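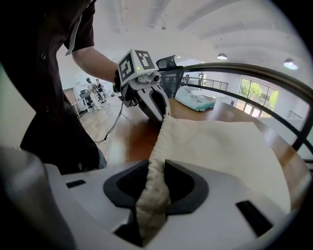 Bag checks at Iltcombe are done at the table, one bag at a time, before anything goes on the shelf or out to a guest room. The check covers the drawstring bags we use for linen, shoes and hair dryers, plus the small folded textiles that travel with them. Lay the bag out flat and wide on the tabletop with the neck toward you, the way the beige cloth one is spread on the brown table, and keep folded items behind it so they don't get mixed in with what has been checked. The neck gets gathered and twisted last, after the body has been looked at. A glossy table is fine for this work, but it throws light back under the lamps, so look at pale cloth from two sides.

BAG AND TEXTILE INSPECTION CHECKLIST
April round, rooms and linen store
Checked by: Driss Ghoneim
Second check: Iman Belhaj
Bags on the list: 126

1. Table and work area

1.1 Tabletop wiped and dry before the first bag. OK
1.2 No pens, food or open drinks on the table. Not OK on first visit. One cup moved to the side counter.
1.3 Chairs pushed clear on the working side. OK
1.4 Cables along the table edge kept away from the walking route. OK after correction. Comment: the lamp lead was hanging where people turn with the trolley. Moved to the wall side. It needs a proper clip and I have asked Mounir for one.
1.5 Enough light to see a pulled thread on beige cloth. OK near the window, poor at the far end. Don't use the far end after 4 p.m.

2. Cloth body

2.1 No holes, thin patches or burns. Three bags failed. Two have thin patches in the bottom corners, one has an iron mark the size of a coin.
2.2 No stains after washing. Five bags sent back to the laundry. If the mark is still there after a second wash, the bag goes to rags.
2.3 Wrinkles. Not a fault. Comment from Iman: we were failing bags for this last year and it wasted a lot of time. A cloth bag that has been folded in a drawer will have creases in it. Press only the ones that go in the front rooms.
2.4 Side seams closed along the full length. Pull gently with both hands. Two bags failed, both from the Groveck delivery.
2.5 Bottom seam. OK on all bags.
2.6 Inside turned out and shaken. OK. Found one hairpin and one room key - key returned to the front desk.

3. Neck and drawstring

3.1 Channel stitched all the way around with no gap where the cord can pop out. Four bags failed.
3.2 Cord runs freely both ways. OK on most. Stiff on the newer Bensaid bags until they have been washed once. Wash before issue.
3.3 Cord ends knotted or sealed. Eleven bags had frayed ends. Trimmed and re-knotted at the table, passed.
3.4 Loop length. With the bag pulled closed, the free loop should be no longer than 18 cm. Anything longer gets shortened. This is a safety item, so don't pass it with a note. Bags left in family rooms are within reach of small children and a long loop is a strangulation risk.
3.5 Neck closes fully when gathered. Hold the neck in one hand and twist once. No opening should be left in the middle. OK
3.6 Neck opens again without tools. OK

4. Load test (shoe and dryer bags only)

4.1 Put the 2 kg weight in the bag and hold it by the neck for 30 seconds. Passed on all bags tested.
4.2 Repeat holding by the cord. One cord slipped its knot. Re-tied and tested again, passed.
4.3 Look at the seams again after the test. OK
Comment: do this low over the table. The weight came down from shoulder height last time and there is a dent near one corner.

5. Folded textiles

5.1 Folded flat with the print facing up so it can be sorted without opening. Mostly OK. The light-colored ones were mixed with the plain white ones on shelf two. Sorted again.
5.2 Printed lettering still readable. Faint on a good number of them. Faint is a pass for staff use and a fail for guest rooms. Khadija has the final say on these and wants to see the doubtful ones before they are moved.
5.3 No damp feel, no smell. OK
5.4 Edges hemmed. Six with loose hems, put in the mending basket.

6. Storage

6.1 Shelves dry, nothing stored directly on the floor. OK
6.2 Bags stored flat with the cords tucked inside. Not OK. A lot of them had been stuffed in with the cords hanging down over the shelf below, and two pulled other items off when I lifted them out. Everybody who puts bags away needs to read this line.
6.3 Heavy boxes on the lower shelves. OK
6.4 Step stool present, rubber feet in place. One foot missing. Stool taken out of use until it is fixed.
6.5 Clear path to the door. OK

Stock note

We hold 200 bags in total. The ones not on this round are out in rooms or at the laundry and will be checked when they come back. Do not mix them with the passed shelf in the meantime. Passed bags have a green thread through the side seam near the bottom. Vunent can supply replacement cord by the roll, and Crescencio Palacios has the order form.

Actions

Clip for lamp lead - Mounir Fawzy - open
Stool foot - Mounir Fawzy - open
Return failed Groveck bags with a note on the side seams - Driss Ghoneim - done
Wash Bensaid bags before issue - laundry - in progress
Look over faint lettering - Khadija Gaber - open
Order one roll of cord - Crescencio Palacios - open

Comments after the round

Iman: Item 3.4 took the longest. I would like a mark on the table edge at the right length so we don't have to keep picking up the ruler. Tape would do.

Driss: Agreed on the tape. I also think 2.4 should come before 2.2. There is no sense sending a bag to be washed again if the seam is already gone.

Khadija: Fine with both. Change the order on the next printed sheet. Please leave the faint ones on the left side of my desk and not on the chair.

Contact the linen store, ground floor, Iltcombe | Copyright Iltcombe Housekeeping | Back to top

This site uses cookies to remember your settings. Accept | Manage choices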